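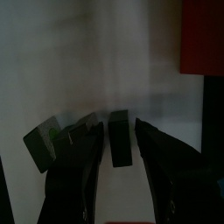 Looking down the fingers at one of the small dark blocks, gripper open.

Gokden two-arm bench, six sessions in: can it do my chores yet?

Short version for the people who scroll: no, but it can do slices of them, and a couple of the slices surprised me. If you're thinking of booking time on one (I did mine at Medwood, where the going rate is 39 dollars an hour and the parking is free after 6), read the part about setup before you pay for anything.

Long version. I fold a lot of towels. I wash a lot of cups. I have two kids who own more blocks than any household needs, and I've been reading the "robots are coming for your laundry" articles for years with my arms full of laundry. So when Young-sook So told me Medwood had a Gokden bench you could book like a pottery wheel, I signed up that same night and talked Hollis Van Dusen into splitting the first session with me. Hollis runs a small packing line for a gift-box company and wanted to know if it could put things in boxes. I wanted to know if it could put things away. Pretty much the same question with different stuff on the table!

What you get for your money is a table, a pair of arms with two-finger grippers, cameras that look down at the work and one at the gripper, and the Prultura software that runs it. You can drive the arms yourself, or you can show the thing a task a bunch of times and then let it try. The second one is why anybody books it. Driving by hand is fun for ten minutes and then it's just doing the dishes with oven mitts on from across the room.

Setup is where the first session went. All of it. The sign-up page says "ready to use," and I suppose the table was there and the power was on, but calibration failed on us again and again and each try takes long enough to go get a coffee. Yu-na Kang came over in the end and found that one camera clamp had slipped. She tightened it and everything was fine. I'd like a little warning light for that, please, or even a piece of tape on the floor saying CHECK THE CLAMP. We still paid for the hour.

Session two we got going for real, with blocks. Everybody starts with blocks and I see why, because they have flat sides and don't care how hard you squeeze them. Pick up block, move block, put down block. After a decent amount of showing, it would do that on its own, and do it well enough that I stopped holding my breath. Push two blocks right up against each other, though, and the fingers have nowhere to go. A four year old shoves one aside with a knuckle. The arm came down, thought about it, went up, came down in the same place. Hollis said it reminded him of his first week of any new hire, only the new hire eventually asks. 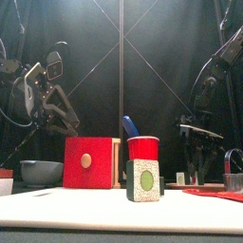
Cups are harder than I expected. They're round, they're light, and if the gripper catches the rim a hair too high the whole cup spins away. We did best when we taught it to come straight down with one finger inside and one outside, the way you'd grab a cup off a party table when your other hand is full. Going in from the side was hopeless for us. I'm told by Ga-eun Won (who has logged way more hours on this bench than I have, and who is generous about answering dumb questions) that a change of fingertip helps. Medwood has a drawer of them. The soft ones made by Yeom were out on loan every single time I was in, so I can't tell you.

Bowls, same story, a bit easier because the wall is thicker. Knobs I liked a lot. It would take hold of a knob and stay on it, and pulling in a straight line is something the arms do better than I do, no wobble at all. If my kitchen was nothing but knobs and straight pulls I'd be writing a much happier review.

Then cloth. Oh boy. I brought a dish towel from home, since towels were the whole reason I came. Spread out flat with a corner sticking up, it could pinch that corner and drag it across, and with both arms working together we got what I'd call a fold if you squinted. In a heap, the way towels come out of every dryer on earth, it had no idea. It grabbed the middle, lifted, and carried around a sad little tent. We spent most of session four on this and I'd call it a loss, though Soon-im Yook, who had the slot after ours, stayed to watch the tent business and laughed until she had to sit down, so somebody got value for the money.

The speed is the other thing I have to be straight with you on. It's slow. The videos people post get sped up and you forget, and then you're in front of the real arms at seven in the evening, watching one travel from the left side of the table to the middle, and you could have put the item away, wiped the counter and fed the cat. I timed a tidy-up of 7 things against my older daughter and she won by so much she got bored and started a second round. You can turn the speed up in Prultura. We did. It knocks things over at the higher setting, and then you're tidying up after the tidier.

Hollis got more out of it than I did, and I think that's worth saying for anybody reading this with a shop and no laundry. His test was dull on purpose: same part, same spot, same bin, over and over. That it can do. Once taught, it kept going through an entire session with only a few misses, and he got to sit on a stool and eat a sandwich. When he started laying the parts out any old way, it fell apart about like it had with my towels. So on his real line somebody would have to set every part out neatly for it, and he pointed out that a person who's doing that has their hand on the part already. He's still interested. He's bringing samples in November.

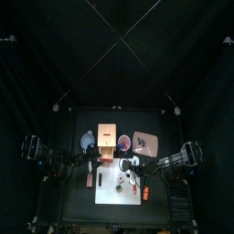

Some smaller stuff, in no order. The arms are quieter than I figured, more of a whir than a grind, and you can talk over them easily. The stop button is big and right where your hand wants it, and I used it plenty. The teaching part gets tiring in the shoulders after an hour, so bring a partner and trade off. Saving your work in Prultura is confusing, with a Save and a Keep that do different things (Keep is the one you want! I lost a whole evening of cup lessons to Save). The manual has a nice section on lighting and almost nothing on what to do when the arm stops and won't tell you why. Move anything on the table after you've taught it and results get worse, sometimes a little and sometimes by a lot, and I never got good at guessing which.

Handing things from one arm to the other is the party trick, and when it works people clap. I did. It worked for us with the blocks and with a sponge, and it did not work with anything that had a handle, where one arm always seemed to want the exact bit the other was already holding. Ga-eun says to teach each arm its own end and be really strict about it. I was not strict enough, I guess, and I ran out of sessions before I could go back and redo it.

So who should book it? If you're curious, do 2 sessions close together, spend the first one on setup without getting mad, and pick one task for the second. One! I brought a tote bag of kitchen stuff my first time like I was moving in. If you've got a shop with a boring repeat job, bring the actual part and a lot of patience. If you want your towels folded, fold your towels.

I'm giving it three and a half out of five. It would be four with a better setup guide and a refund for that first hour, which I did ask for and haven't heard back on. I've got one more slot booked with Young-sook to try loading a dish rack, plates only, and I'll add to this if we get anywhere with it.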